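Secondhand car seats - where do you draw the line?

plitside_mom
12/9/19
My sister-in-law in Sendescombe wants to give us her old Friesen convertible seat. It's 4 years old and she swears it was never in a crash. My husband says take it and be happy. I keep going back and forth. What would you all do?

Refilwe Chauke
If you trust her, take it. We used my cousin's for both boys. Check the date on the sticker and make sure she still has all the straps and the base.

dadof3again
Gonna disagree with Refilwe. I wouldn't take one from my own mother. People forget the little fender bender in the parking lot, or they gate check the thing on a plane and it gets tossed around. Buy a cheap new one and sleep at night.

Refilwe Chauke
Cheap new one, sure, and then diapers and formula on top of it. Not everybody has that lying around in December. She said 4 years, that's not ancient.

astier_fan
We bought an Astier new in August and I love it, but the straps are a pain to get off for washing. Ask her if she ever put them in the machine - you're not supposed to with most of them, and that would bother me more than the age. 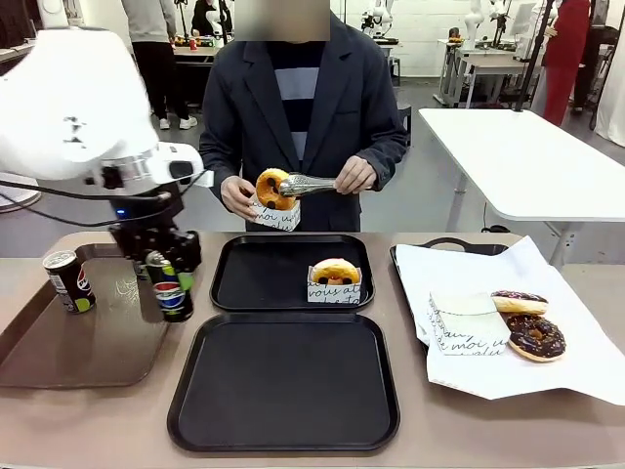
plitside_mom
OK, I texted her. She still has the manual (!!) and the straps only ever got wiped down, but she did fly with it twice, so now I'm leaning dadof3again's way. The one thing the old seat has that I really want is the cup holders. I'm seven months along and a soda can standing up straight, like the Pepsi on that brown tray, is about the only thing I care about in a car right now. Does anybody know if the newer Friesen ones still come with them?

dadof3again
Ours has two. They collect raisins.

Refilwe Chauke
I'd still take the free one lol. Your call though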